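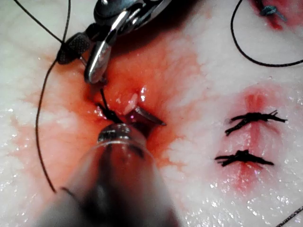 Suturing on a synthetic tissue pad with simulated blood, seen from the instrument wrist.

About us

Prultside records surgical suturing on synthetic tissue and turns the recordings into training examples for learning systems. We do not build robots and we do not sell to hospitals. Our customers are research groups who need demonstrations of needle handling, thread handling and knot tying, with the motion data and the video lined up in time.

The company was set up by Perla Villalobos and Elvia Ochoa, who had worked together on instrument control and kept running short of usable examples. Perla looks after the recording stations and the hardware. Elvia is responsible for the data format, the labels and the checks. Both still take turns at the operator console.

What we record

A session is one operator, one pad and one task sheet. The operator drives the instruments from a console, and the station stores the joint positions, the jaw angle, the operator's hand input and the video from a small camera mounted at the wrist. One example covers one stitch, from first grasp of the needle to trimmed thread. Failed stitches are kept and marked as failed. A dropped needle followed by a clean recovery is stored as a single example with the drop marked, and customers ask for these more often than we expected when we began.

Our present library is called Henow. It holds almost 900 hours of recording. Every hour has been watched by a person at least once.

Tasks are drawn from a list of 169 written variations. They differ in wound length, wound direction, thread colour, needle angle at the start, the amount of simulated blood and whether earlier stitches are already present on the pad. The operator does not choose the variation. It is printed on the task sheet before the session.

Wet pads

Much of the early material available to us was recorded on dry, clean pads under even light. Systems trained on it did poorly once fluid was added. Highlights on a wet surface shift with every small movement of the camera, and dark thread is hard to follow where it passes over a stained area or into the wound. We now record most sessions wet. Fluid is applied by hand from a measured syringe, and the volume goes on the sheet.

Pads are reused until the surface tears or there is no clear space left for a new wound. Old stitches are left in place. Learning systems tend to confuse finished knots with the thread in use, and a crowded pad gives them more chances to be corrected.

How the labels are made

Labels are added in two passes. In the first, the operator marks the phases of their own session within 90 minutes of finishing it: approach, bite, pull-through, loop, tighten, trim. In the second, a different member of staff marks the same session without sight of the first set. Where the two disagree by more than a few video frames, both sets are kept and the example is flagged. We do not average them.

Thread is labelled separately. It is traced only where it can be seen. Hidden lengths are left blank, including those inside the wound, even where the path seems obvious. Out-of-focus instruments are traced to the edge of the blur and given a lower confidence value.

Our tool for this work is called Tapia. It was written in-house and runs on ordinary desktop computers. Customers receive a copy with the data so that they can check or change our labels.

Operators

All operators complete our own training before their sessions enter the library. Practice sessions are stored in a separate set, which is supplied on request. Skill level is recorded on a scale of 1 to 3 and travels with each example. Names do not. No patient material of any kind is used or stored.

Stations

We run 3 recording stations in one building. The third, Skustden, is kept for trials of new instruments and camera mounts, and its output is not added to Henow until the timing has been checked against the other two. Timing checks are repeated each January and after any change of cable, camera or controller.

Working with us

Research groups may license the library as it stands or order sessions to their own task sheets. For ordered work we ask for a written description of the task, the needle and thread type, and the smallest number of examples that would be useful. We record a short trial set first and send it with the raw logs. Visits to the stations can be arranged through Elvia Ochoa's office, mornings only.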